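# Chapter 4: Pressing and Seating

Most of the work dealt with so far in this book has been picking up, carrying and setting down. The part leaves the hand at the end of the task and stays where it was put. A building brick adds one more stage. It has to be carried to the right place, turned the right way, and then pushed until it grips its neighbour. The push is short, often less than a second, and it is where the greater part of the faults arise.

This chapter treats the toy building brick as a simple case of the press fit. The same analysis applies to bottle caps, box lids, pen tops and battery covers, all of which return in Chapter 6. Bricks are used first for a practical reason: the parts are cheap, alike to a close tolerance, and can be taken apart and used again.

## 4.1 The joint

A brick has studs on its upper face and an open underside bounded by walls. When one brick is pressed on to another, the studs of the lower brick enter the underside of the upper and are held by friction against its inner surfaces. The studs are very slightly too large for the space they enter. Both parts give a little, and the force with which they try to recover their shape is what holds the joint together.

Three terms will be used throughout.

**Location** is the stage at which the stud stands over its opening but has not entered it. The brick can still slide.

**Entry** is the stage at which at least one stud has begun to enter. The brick can tilt but can no longer slide freely.

**Seating** is the stage at which the two faces meet all the way round. No gap can be seen from any side.

A joint that has passed entry and not reached seating is called *proud*. A proud joint may hold the weight of the brick and look sound from one side. It usually fails when the next course is added, and the fault is then wrongly recorded against the later brick.

## 4.2 Where the force is applied

Short bricks tolerate careless pressing. A brick with a 2 by 2 pattern of studs can be pushed down with a single fingertip near its middle and will seat evenly in nearly every trial. Long bricks behave differently. Pressing at one end drives that end home and lifts the other, and a second push is then needed at the raised end. If the second push is too hard the first end may open again.
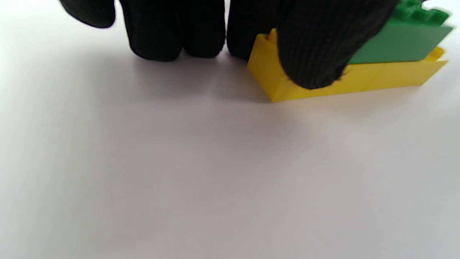

The remedy is to keep the line of force between the outermost studs. With a long brick this can be done by spreading the fingers along the top, or by pressing at each end in turn with moderate force and finishing at the middle. Holding the long sides helps with location but adds little to seating, as the sides give no purchase for a downward push.

Force at the side of a brick has its own use. During location, a light push against the long face turns the brick about its nearer end and brings it into line with the course below. It should be released before entry. A sideways load kept up during entry makes the studs bear on one wall only, and the joint feels stiff well before it is seated. Beginners tend to read this stiffness as the end of travel and stop.

In the Provine trials, 2180 joints were made by hand and each was checked for gaps with a strip of thin card. Of every 100 proud joints, 61 had been pressed outside the outermost studs. The rest were put down to sideways load, to dirt in the underside, or to no cause that could be found. The bricks were all from one Veltier set and had been washed beforehand. No attempt was made to compare colours.

## 4.3 The table

The surface below the work is part of the joint. A downward push on a brick is met by an equal push from the table, and anything that yields in between will take up some of the travel. A cloth, a folded newspaper or a soft mat makes seating slower and less certain. A hard, smooth, flat top is preferred.

Smoothness has a cost. The first brick laid on a smooth top has nothing to hold it and will slide under any force that is not truly vertical. Two methods are in common use. In the *free-base* method the first brick is steadied by one hand while the other brings the second brick down. In the *plate-base* method the first brick is fixed to a wide studded plate, which stays in place by its own friction. The free-base method occupies both hands throughout. The plate-base method frees one hand for fetching parts but adds an extra joint, which may itself be proud.

Table colour affects searching more than pressing. Against a pale top a brick of strong colour is found quickly, and so is its shadow, which gives a useful check on whether the far end is raised. White and light grey bricks are easily lost on the same top. Where a set contains many of them, they are best kept to one side in a shallow tray.

The working area should lie well back from the front edge. Parts close to the edge are struck by the wrist on the return stroke and fall. In the Herley layout, used for the exercises in this chapter, the area is divided into a *joining zone* directly before the worker and two *supply zones*, left and right of it. The forearms may cross the supply zones but nothing is built there. 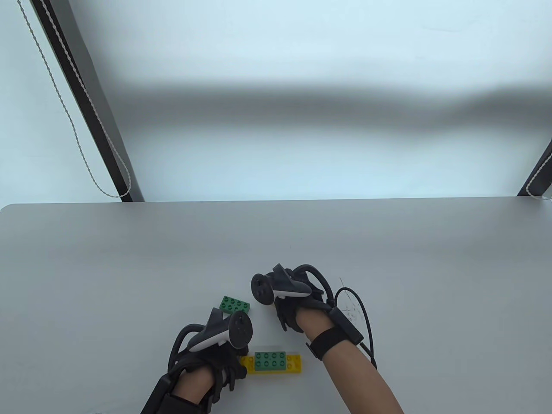 Siyabonga Mabuza has objected that the Herley layout is too tidy for the work it describes. In a long build, Mabuza argues, the supply zones shrink as parts are used, and a worker who keeps reaching to the same two places wastes more time at the end of a session than was saved at the start. "Let the joining zone move towards the parts," runs the advice, "and leave the lines on the drawing."

The point is a fair one for builds that last an afternoon. For the short exercises here, none of which needs more than a handful of bricks, the fixed layout is kept so that results can be compared between one worker and another. The Ngubane layout, in which the joining zone is allowed to drift, is taken up in Section 4.6.

## 4.4 Order of work

Before the exercises are begun, the following order should be learnt and used without change:

1. Place the lower brick in the joining zone, studs upward.
2. Inspect the underside of the upper brick and clear it if needed.
3. Bring the upper brick over the lower and locate it by its nearer end.
4. Square the far end with light pressure on the long face, then release.
5. Press within the outermost studs until travel stops.
6. Check for gaps along both long sides - a proud joint is opened and made again, never pressed a third time.

Step 4 is the one most often left out. With short bricks it can be merged with step 3, and Exercise 4.1 allows this. From Exercise 4.2 onwards the steps are timed separately.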